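Sociology 214: Protest, Labor and the Public Square
Handout 6: Food Riots, Vigils and the Crowd That Has Something to Say
Instructor: Gobnait Madigan

Welcome back! We spent last week on elections, and now we get to my favorite part of the course: people who gather in the street and want an answer. Bring your notes on petitions, we'll need them again.
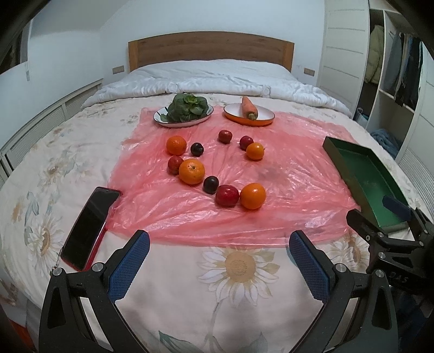
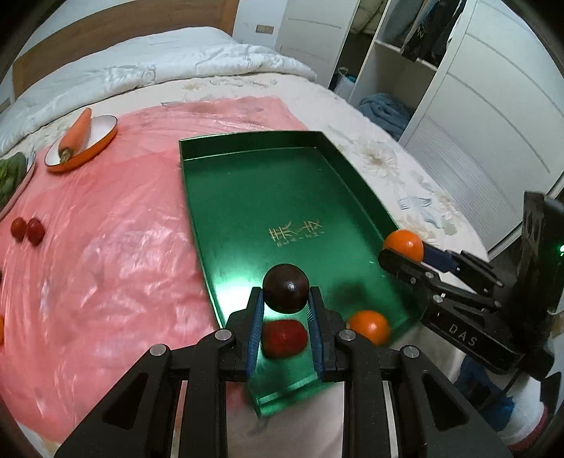
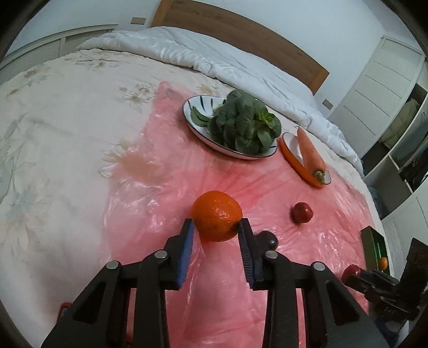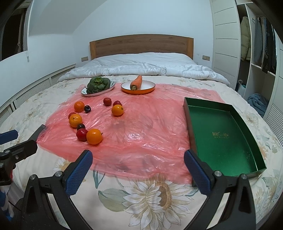

Fruit, with bok choy in the third picture and what is likely bok choy in the fourth.

1. Where we start: bread in Brevton

Our main case is the market town of Brevton in 1768. Grain prices had climbed all winter, and in February a crowd of roughly 400 people stopped three carts on the Grovum road. They didn't loot them! They sold the grain on the spot, at the price they thought was fair, and handed the money to the drivers. Read the court testimony slowly, it's wonderful stuff. One woman told the magistrate she had come "to buy, and at the old price, and I did buy."

Key term: moral economy. A shared idea of what a fair price, a fair wage or a fair tax looks like, and of what people may do when it is broken. Watch for it in every case from here on.

2. Older roots

Grímur Norðdahl's chapter goes back to the Sirwood tax gathering of 1499, when villagers walked to the lord's gate carrying candles and stood there through the night. No speeches survive (I wish they did!), only the steward's complaint about the wax on the steps. Norðdahl reads the candles as borrowed from church custom, which made the gathering hard to break up without looking wicked. I find this very convincing, but some of you won't, so come ready to argue.

3. What a crowd needs

A place. The gate, the market cross, the courthouse steps. Ask who normally controls it and who gets to stand there on an ordinary day.

A form. Vigil, march, sit-in, price-setting. People mostly use forms they already know, and the new ones spread fast once a neighboring town has tried them.

A demand somebody can grant. Compare Brevton (sell at the old price) with Sirwood (lift the tax). Which one could be met that same day, and by whom?

4. Modern case: the Gowda budget vigils

County workers in Gowda went without pay during a budget deadlock and held 14 vigils outside the county building. Look at the sign-up sheets in the reader. Home health aides, road crews and school cooks are all on the same page, and that mix is what made the county board nervous. Notice too how the chants change between the first vigil and the last.

For next time

Read Norðdahl, chapter 2, and the Brevton testimony.
Write one page: is a vigil a request or a threat? Use one old case and one new one.
If you've ever been to a rally of any kind, for any side, jot down what you remember hearing. We'll open with those.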